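Open day talk – paper folding demo at Flanley – speaker notes

26 Aug 2020, 10 min slot, keep it to 10!! Last one ran over

Start: thanks to Skenditz for the room. Who here has folded a paper plane? Hands up. Who can say HOW they did it? Pause. Let them mutter.

Next two slides, both from the wrist cameras. Leave them up a while.

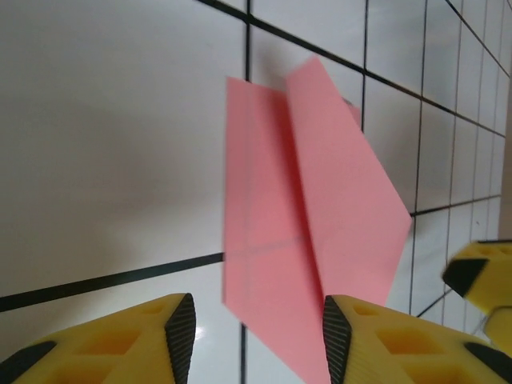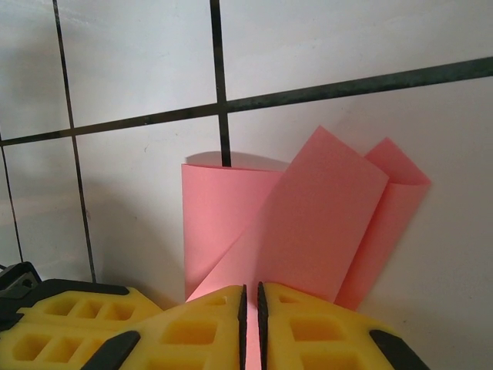
Pink paper, yellow fingers, white tiles – both views from the wrist

Say what the wrist view is for. Visitors always look at the big arms, the arms look busy. What we care about is the last inch, where paper meets pad. Point at the black pads on the fingers, then at the crease lines on the first one.

Paper is harder than it looks. Box stays a box. Paper curls, springs back, slides. Second slide is good for this – point at the curl, the big flap leaning over. Ask: where would YOU grab next? Take two or three answers, dont correct anyone.

Shiny tiles – mention reflections, glare moves when the camera moves. Somebody from Tian asked about this at the rehersal so it'll come up. Short answer: yes it bothers us, no we havent fixed it.

Then the Zernavum story, quick version. Old print works, founded 1869, folded everything by hand for decades. They came to see the demo last November and stayed the whole afternoon. Skip the bit about parking.

Walk over to the demo. Groups of 11 max, behind the tape. Wait for the green light before anyone steps up. Kids in front. Let it do one full fold before talking over it – people want to watch first.

If it drops the sheet: say so, reset, go again. No jokes about robots taking jobs, we got letters.

Likely questions
– how fast? Slower than you. Fine.
– can it do a crane? Not yet
– does it see color? Cameras do, yes. We like pink paper, shows up well on white
– can I take a plane home? Yes, box by the door, 5 left from yesterday so fold more at lunch

Back to seats, sign up sheet on the left table, next group is already in the hall. Turn the mic OFF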